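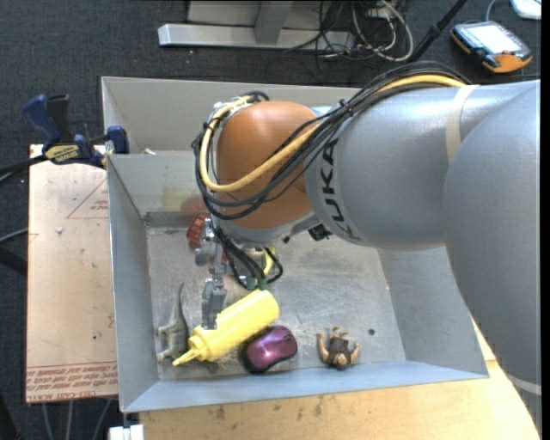

So I've had the Kesum picking kit for seven weeks now, and enough people have emailed asking whether it's worth the money that I'm finally writing it up. Grab a coffee, I have opinions.

Quick recap if you missed my last post. Kesum is a software and gripper bundle from Zernaver. You bring your own arm, they send you a gripper, a bracket set, a license dongle and a calibration board, and the promise is that you can point it at a bin of mixed stuff and it will work out what to grab. No training on your own parts, no CAD files. I do small automation jobs, mostly for shops that can't afford a real integrator, so a kit that skips the "send us 3D models of everything" step is exactly my kind of thing.

First up, the install. The guide says one afternoon. It took me two days, and most of the second one went to cables. The gripper wiring has to come back along the wrist somehow, and the kit gives you a handful of zip ties and a cheerful drawing. The drawing shows everything lying flat against the arm. Mine does not lie flat against anything! I've got a loop of thin black cable hanging down by the gripper that I've rerouted more times than I want to admit, and every time I tidy it up I lose some wrist rotation. If you're on a big KUKA like me, buy longer leads before you start. Zernaver sells an extension set (26 dollars, should be in the box, grumble grumble).

Second thing, clamp your bin. I put a bar clamp on the rim at the back corner and it's the best two minutes I spent on the whole project. The software assumes the walls stay exactly where they were during calibration, and if the finger nudges the bin even a little, every pick after that is off by the same amount. The manual mentions this on the very last page, under "Tips."

Okay, the picking. I wanted a mean mix, so I didn't bother with nice boxes. My usual test load has a yellow squeeze bottle, a shiny purple computer mouse, a toy dinosaur and a little toy figure, plus whatever else is lying around the shop. The bottle is the star. It's round, it's got that long pointy nozzle, and it loves to roll. Kesum likes to come down on the shoulder end, near the cap, and once I'd turned the closing speed down a notch it got really dependable. I was impressed, and I'm a grouch about demos.

The mouse is another story. Glossy plastic throws reflections all over the place and the software sometimes decides there are two small things there instead of one bigger thing. Moving my work light helped a lot. So did switching the exposure setting from auto to manual, which you'll find three menus deep under a tab called "Scene" for some reason.

The dinosaur surprised me. I figured the thin tail would be a nightmare, but Kesum mostly ignores it and goes for the body. The only trouble comes when it's lying right up against the wall, where the gripper needs room on both sides and there just isn't any. You get a "no safe grasp" message and it moves along to the next thing. Fair enough! I'd much rather have that than a bent finger.

Speaking of fingers, the stock ones are metal with squared-off tips, and they're solid. I've bumped the bottom of the bin plenty and the bin has come off worse. Ruggiero makes a set of rubber pads that slide over the tips, and I'd like to try those on the mouse next.

Support has been good. I wrote in at 12 at night about a license error, fully expecting silence, and had a proper answer waiting with my breakfast. The Kaketberg plugin (for logging every pick to a spreadsheet) is free and works fine, though the column names are baffling.

Would I buy it again? For mixed, lightweight stuff where a missed pick isn't a disaster, yes. If you're running the same part all day long, save your cash and get a plain gripper and a fixture. And if your parts are shiny, ask Zernaver for the trial license before you pay for anything, and test with your own lights on.

Pads are ordered. I'll post the mouse results once I've had them on for a while, and if anyone has found a cleaner way to run those wrist cables, please, please leave me a comment.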